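7월 20일

아침부터 비. 사무실에 일찍 나와서 장비 예산표를 다시 열었다. 어제 저장한 파일이 두 개로 갈라져 있어서 어느 쪽이 최신인지 확인하는 데만 시간을 꽤 썼다. 앞으로는 파일 이름에 날짜를 붙이기로 한다.

9월까지 양팔 이동 로봇 한 대를 들이느냐 마느냐를 정해야 한다. 지금 후보는 Ronditz의 양팔 모델과 Farkico의 외팔 모델이다. Farkico는 외팔이라 애초에 비교가 안 된다고 생각했는데, 표에 나란히 넣어 보니 값 차이가 커서 지우지 못하고 있다. 외팔 두 대를 사도 Ronditz 한 대보다 싸다. 다만 두 대를 한 몸처럼 움직이게 하려면 그 사이를 맞추는 일을 우리가 해야 하고, 그 시간은 견적서에 안 나온다.

견적서에 안 나오는 것들을 오전 내내 적었다. 그리퍼 손가락 교체분, 예비 배터리, 충전 자리 전기 공사, 바닥 보호 매트, 운송비, 설치하러 오는 사람 출장비. 운송비는 양쪽 다 별도라고만 되어 있고 금액이 없다. Farkico 쪽에는 메일을 보냈고 Ronditz 쪽에는 전화를 했다. Ronditz 담당 부서는 점심시간이라 받지 않았다. 오후에 다시 걸었더니 운송비는 층수와 엘리베이터 폭을 알아야 낼 수 있다고 한다. 엘리베이터 폭은 모른다. 내일 줄자를 가져와야 한다.

그리퍼 손가락은 따로 살 경우 한 벌에 491달러다. 처음에는 여유분을 세 벌 넣었다가 두 벌로 줄였고, 저녁에 다시 세 벌로 돌려놓았다. 작년에 탁상용 팔을 쓸 때 손가락 끝 패드가 생각보다 빨리 닳았던 기억이 있다. 그때는 예비품이 없어서 주문하고 기다리는 동안 일이 멈췄다. 멈춘 날의 인건비를 생각하면 한 벌 더 사는 쪽이 싸다. 이 문장을 예산 설명란에 그대로 옮겨 적었다.

유지보수 계약은 기본이 12개월이다. 연장하면 2000달러가 추가된다. 연장 조건을 읽어 보니 소모품은 빠지고, 관절 모터는 들어가고, 사용자 과실로 인한 충돌은 빠진다. 우리가 고장을 낸다면 아마 충돌일 텐데 그게 빠진다면 연장할 이유가 줄어든다. 일단 표에는 넣되 회색으로 칠해 두었다. 회색은 잘릴 수 있는 항목이라는 뜻으로 쓰고 있다. 지금 회색이 너무 많다.

점심은 김밥. 먹으면서 Egan 시뮬레이터 사용권 갱신 안내를 읽었다. 올해 갱신료가 1142달러로 적혀 있다. 작년 영수증을 찾아서 옆에 두고 봤는데 항목 구분이 달라져서 올랐는지 내렸는지 바로는 알 수가 없다. 작년에는 렌더링 기능이 따로였고 올해는 합쳐져 있다. 어차피 갱신은 해야 한다. 실물이 오기 전까지는 시뮬레이터 안에서 할 수밖에 없고, 실물이 온 뒤에도 새 동작은 시뮬레이터에서 먼저 돌려 볼 생각이다.

갱신은 장비비가 아니라 소프트웨어비로 잡아야 한다는 답을 받았다. 그러면 장비비 쪽에 그만큼 자리가 생긴다. 그 자리에 예비 배터리를 넣었다. 배터리는 한 개면 된다고 생각했는데 충전 시간과 작업 시간을 나란히 적어 보니 한 개로는 오후 작업이 끊긴다. 두 개로 올리고 한 개는 회색.

오후에는 시험용 주방을 어디에 꾸밀지 정하려고 평면도를 봤다. 복도 끝 방이 제일 넓지만 문이 안쪽으로 열린다. 로봇이 문 옆에 서 있으면 사람이 들어올 때 부딪힌다. 문을 바깥으로 열리게 바꾸는 공사비를 알아봐야 하는데 이것도 장비비인지 시설비인지 애매하다. Nellier에서 주방 가구를 한 세트로 맞추는 견적도 받았다. 조리대, 싱크대, 상부장까지 다 들어 있다. 우리에게 지금 필요한 건 조리대 하나뿐이라 나머지는 빼 달라고 했더니 세트 할인이 없어진다고 한다. 할인이 없어져도 조리대만 사는 편이 싸다. 조리대만 사기로 했다.

저녁 무렵 시뮬레이터 주방 환경을 띄워서 예산표 항목과 맞춰 봤다. 시뮬레이터에 있는 물건 중에 실물로도 꼭 갖춰야 하는 것과 없어도 되는 것을 나누는 일이다.
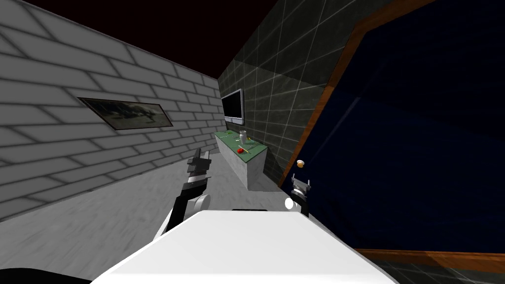 시뮬레이터 주방. 조리대와 양쪽 그리퍼, 오른쪽은 문.

조리대는 필요. 벽에 걸린 TV와 액자는 필요 없음. 칼이나 포크 같은 얇은 식기는 필요하고, 싼 것으로 여러 벌 산다. 작은 통도 필요하다. 빨간 둥근 것은 토마토인지 사과인지 화면으로는 구분이 안 되는데, 실물은 모형 과일로 사면 되니 어느 쪽이든 값은 비슷할 것이다. 소품비라는 줄을 새로 만들었다. 금액은 아직 비워 두었다.

문이 그리퍼와 가까운 것이 눈에 걸린다. 복도 끝 방도 조리대를 안쪽 벽에 붙이면 비슷한 배치가 된다. 팔을 옆으로 벌릴 때 얼마나 자리가 필요한지 Ronditz 사양서에서 찾았는데, 앞으로 뻗는 길이만 있고 옆으로 벌린 폭은 없다. 질문 목록에 추가. 이 폭을 모르면 방을 못 정하고, 방을 못 정하면 전기 공사 견적을 못 받는다.

조리대 높이도 질문 목록에 넣었다. Nellier 제품은 높이 조절이 안 되고, 조절되는 받침은 따로 주문해야 한다. 받침을 쓰면 흔들릴 것 같아서 내키지 않는다. 로봇 쪽 높이에 맞춰 조리대를 주문하는 것이 순서인데, 로봇이 정해지지 않았으니 조리대 주문도 뒤로 밀린다. Nellier 견적 유효기간을 늘려 달라고 메일을 써 두고 아직 보내지는 않았다.

퇴근 전에 합계를 냈다. Ronditz로 하면 회색 항목을 다 잘라야 한도에 들어온다. 연장 계약과 배터리 한 개가 제일 먼저 빠진다. 임대로 시작하는 안도 있다. 임대료가 나와 있는 곳이 없어서 양쪽에 모두 문의를 넣었다. 임대 기간이 끝나고 사면 낸 돈을 빼 주는지도 같이 물었다.

집에 와서 우산을 사무실에 두고 온 것을 알았다. 내일 할 일: 줄자, 엘리베이터 폭, Ronditz에 팔 벌린 폭과 작업 높이, Nellier 메일 보내기, 문 공사비, 소품비 금액 채우기.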